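Dec 28, 2024 — first pass at the card, will clean up later

# noltton-laundry

Clothes sorting notes + photos from the Noltton rooms. Baskets, sofas, piles of jerseys. Part of the Stasgate household set; the kitchen half is in `fesovero-kitchen`, seperate card.

## What's in it

- 1,189 photos total
- 178 of them with jerseys or other sports stuff, folder `red/`
- rest: towels, tees, a lot of socks
- notes per load in `loads.csv` — basket, garment, where it ended up

Folder names are by main color. Don't read too much into them, `red/` has white trim and black numbers all over the place.

## Garments

Jerseys are the hard ones. Slippery, they bunch, the numbers end up folded over or upside down. Tag the garment by what's readable, not by what you think the rest says. If only one digit shows, write one digit.

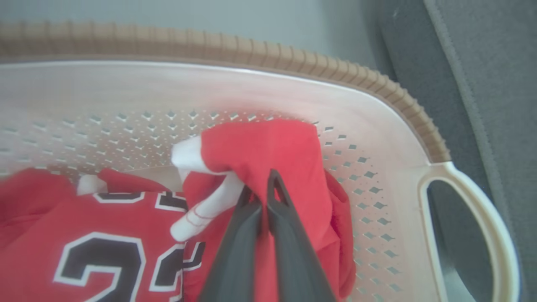
*Red load in the white basket, "23" on the jersey at lower left.*

Tags in use:

| tag | meaning |
|---|---|
| `jersey` | has a number or team-style lettering |
| `red_other` | red, can't tell what it is |
| `bunched` | no clear outline |
| `half_fold` | partly folded, put down somewhere |

`half_fold` got added in November, so older loads don't have it. Backfilled nearly 200 rows, the others still say `bunched`. Sorry.

## Where things get put down

Sofa top counts as a surface. So does the floor, if it comes to that. Column is `put_on`, values `sofa`, `basket`, `floor`, `unknown`. Use `sofa` for anything gray and upholstered, we went back and forth on sofa vs. ottoman and gave up.

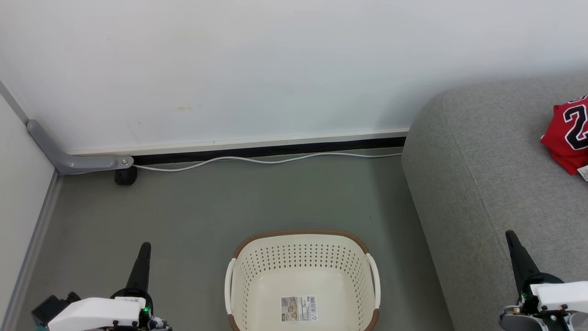 Arthur asked whether a jersey that's only partly folded should count as done if it's already on the sofa. Going with no — `put_on` says where it is, `state` says how folded it is. Two columns, keep them apart. Arthur also wants `state` to have a "good enough" value. Maybe in the next version.

## Room notes

Walls are white to pale gray, trim is gray in places. Not much contrast with the sofa so go by the fabric weave when drawing outlines. Cables along the wall: leave them unlabeled, don't box them as `string` or `drawstring` (this happened, see issue list). Same for brackets and clips in the corners.

Sofa outline stops where the fabric stops. If the padding bulges over the wall corner, trace the bulge.
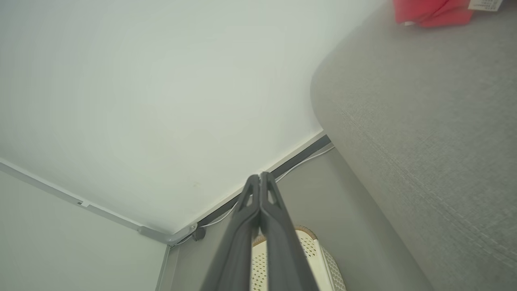 *Corner next to the light gray upholstery, thin white cable along the dark strip.*

## Known problems

- some loads have two rows for one garment, look for the same `load_id`
- white tags sometimes marked as `sock`. Fixed in the first 500 photos only
- `red_other` is overused
- basket color is written `white`, `off-white` and `wht`, all the same thing. Needs a find-and-replace
- no whole-room shots for the earlier loads

## Using it

Fine for sorting and folding work. Cite as Stasgate, noltton-laundry, v0.2. Corrections as pull requests against `loads.csv`, one load per request plese.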